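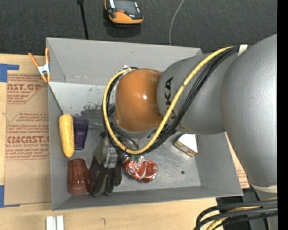
KUKA arm over the gray bin, with a mixed set of items for picking.

Collecting Grasp Examples: Frequently Asked Questions

Posted in: Robotics > Data Collection > Help
Wednesday, December 8, 2021
Print this page | E-mail this page

These answers cover the bin picking work in the Jernero project. They are meant for operators, for people who label the results, and for outside groups who have asked for a copy of the examples. Questions about the arm controller itself belong in the Rustad setup guide.

What is being collected?

Each example is one attempt by the arm to pick up one item from a bin. We keep the camera view from before the attempt, the position and angle the gripper was sent to, the gripper opening before and after closing, and a result. The learning system, which we call Nulance, is trained to look at a view of a bin and predict which grasps will hold.

How many attempts are there so far?

The October set has 919 attempts that passed review. Another 115 were set aside and are stored in a separate folder with a note on each one.

Do you throw away the failed grasps?

No. A missed grasp is a normal example and is kept with the result "miss." The system needs both kinds. The attempts we set aside are ones where the record itself is bad: a view is missing, the clock on the camera and the clock on the arm disagree, or a person's hand was in the bin when the view was saved.

Who decides where the arm goes?

In most sessions the arm picks its own target. It takes the current version of Nulance, scores a set of possible grasps and tries one of the better ones. A share of attempts is chosen at random so that the set does not fill up with the same easy grasps. In guided sessions an operator chooses the target on the screen. Guided attempts carry a "G" in the mode field and should not be mixed with the others when you compute success rates.

What goes into the bin?

Everyday things that differ in shape, stiffness and surface. One bin may hold an ear of corn, a glove, a crushed Coca-Cola can or wrapper, a small box and a couple of see-through cups. Please do not fill a bin with boxes only. They are easy, and we have plenty of them.

Can I use see-through items?

Yes, and we would like more of them. Depth readings on tinted cups and tumblers are poor. The sensor often reports the floor of the bin behind the cup, and the arm then closes too low. Mark the session as "clear items present" on the form. Do not put tape or powder on the cups to help the sensor.

What about soft items such as gloves?

Use them as they are. A glove should be dropped in and left in whatever shape it takes. If the gripper lifts it by one finger and holds it until the end of the lift, the result is "hold." If it slides out before then, the result is "drop."

How should I place the items?

Tip them in from a tray. Do not arrange them by hand. People tend to space things out evenly and turn them so they look neat, and the system learns to expect that. Items lying against a wall or in a corner should stay there. Some of them cannot be reached at the angle the arm wants, and those attempts count too.

When do I shuffle the bin?

After 60 attempts, or sooner if the arm has tried the same item over and over with no change in its position. Pause the session first. Tip everything out, tip it back in, and enter "shuffle" in the log before you resume. If you swap any items, that is a new session with a new number.

Does the bin have to be clean?

It has to be free of loose dirt and liquid. Scuffs and worn patches on the floor are fine. An earlier version of the system was trained only with new bins and would try to pick up dark marks as if they were objects. Used bins fixed most of that – please don't swap in a new one without asking.

Does it matter what is outside the bin?

Less than you might think. The views are cropped to the rim before training, so sheet stock, tools and tape on the table do not reach the system. Anything attached to the rim does show. If a clamp is in use at the edge, leave it in the same place for the whole session and note the corner it is on. Moving it halfway through changes the view in a way that has nothing to do with the items.

The arm's cables pass over the bin. Is that a problem?

It can be. The cable loop at the wrist hides part of the bin from a fixed camera whenever the arm is over it. The view used for training is therefore taken with the arm moved back to its park position. Views saved during the reach are for checking only. If you are labeling and you see the arm over the items, you have opened the wrong view. Look for the one ending in "park."

Before each session, run the wrist through its full turn at slow speed and watch the loop. It should not catch on the rim or pull tight. Stop and retie it if it does.

How is the result decided?

First by the gripper. If it closes fully, there is nothing between the fingers and the attempt is marked "miss." If it stays partly open through the lift, it is marked "hold." Thin items fool this check, so a labeler then compares the park views from before and after. Every attempt is seen by 2 labelers. If they disagree, the attempt goes to review.

What if the arm picks up two things at once?

Mark it "hold" and check the "multiple" box. Name both items if you can tell what they are. If one falls back into the bin, leave the box checked and write "one fell" in the notes.

What if it crushes or tears something?

Stop the session and take the item out. The attempt stays in the set with the "damage" box checked. A can that was already crushed when it went in does not count as damage unless it is clearly worse afterward. Torn packaging should go in the trash, as loose pieces get into the gripper.

Can I reach in while the session is paused?

Only with the arm in park and the stop button pressed. The pause command on the screen is not enough by itself. This applies to quick jobs too, like turning over a cup.

How long does one attempt take?

It depends on the speed setting and how far the item is from park. We run slower than the arm allows. Faster lifts gave more drops that were caused by the swing of the item and told us little about the grasp.

Why not do all of this in simulation?

We do part of it there. The Bukex simulator produces the first round of training, and it handles boxes and other hard shapes well. Cloth, crumpled metal and clear plastic behave differently in a real bin, and those are the cases where the simulated results were least useful.

Can we add our own items?

Yes. Send a list with the weight and longest side of each one. No glass, nothing with a blade, no batteries, and nothing that leaks. Fresh food is accepted for single-day sessions and must be removed at the end of the day.

Can we get a copy of the examples?

Groups working with Jernero can ask for the October set through the request form. It comes with the park views, the grasp records and the final labels. The set-aside attempts are not included unless you ask for them, and the check views are not shared. Please quote the set name and version number in anything you publish – labels are sometimes corrected between versions.

I found a wrong label. Where do I report it?

Use the correction form and give the session number and the attempt number. Tell us which label you think is right. Corrections are checked before the next version goes out, and the change list shows which attempts were affected.

Print this page | E-mail this page
Shares: 14 | Comments: 3
Tags: bin picking, grasping, training data, labeling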